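Forums > House & Table > Flowers, real and otherwise > Tulips in a small pot

Latest Unanswered Members Search

Started by ribbed_pot, Sat 22 June

ribbed_pot wrote:
Long-time reader, first proper thread! I've gone over to pretend tulips for the white table and I'm so pleased with them. Ten red ones, all closed heads, in a little dark grey ribbed pot from Ollside. I tried them in a tall glass vase first and they looked like umbrellas in a stand, but bunched up tight in something short they came alive.

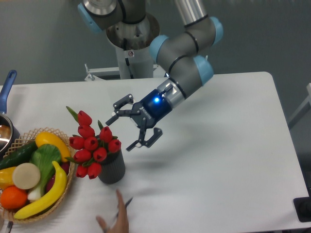
Red tulips, grey pot, first go at arranging

My question is about the low ones. Two of them hang down over the front of the pot and I love it, but my sister says it looks as if I've given up. Leave or tuck in?

Refilwe Coetzee wrote:
Leave! Real tulips flop, it's half their charm. I did the flowers for a café for years and the droopers were always the ones people liked. If anything I'd let one more go over the side.

mothandmarrow wrote:
Tuck them in, sorry. Red is a loud colour and a closed head has a very definite shape, so your eye goes straight to whichever one is out of line. I'd also take out three stems. Ten is a lot for a pot that size.

ribbed_pot wrote:
Noooo, not three! I did try it with fewer this morning and you could see daylight between the heads. The crowding is what I like about it, with the green poking through and that one long leaf going off to the upper left like a feather.

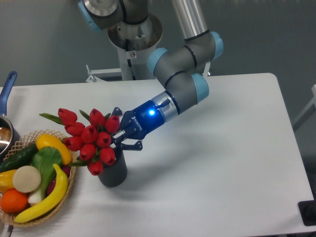
Anyway I've had another look from the side and I'm keeping all ten. I might bend the top one down a touch, though I'm scared of creasing the stem. Has anyone done it with a hairdryer?

Higinio Solís wrote:
Yes, on the low setting, 30 seconds, then hold the curve until it cools. Try it on the back of the bunch first. Mine are from Tustell and have wire in them, and those just bend by hand, so feel for wire before you heat anything. I agree with Refilwe on the floppy ones, by the way.

mothandmarrow wrote:
Outvoted, fine. But can we talk about the shine? Artificial petals always catch the light on a white table. I dab mine with a barely damp cloth and a bit of talc, then brush it off.

Refilwe Coetzee wrote:
Talc gets into every fold, I was still finding it in March. I'd put a linen runner under the pot and leave the petals be.

ribbed_pot wrote:
Going to feel for wire tonight, and I've got a runner somewhere, 55 cm I think, so it should sit under the pot nicely. No talc, I've got a black jumper I live in. Thank you all, this is so much fun!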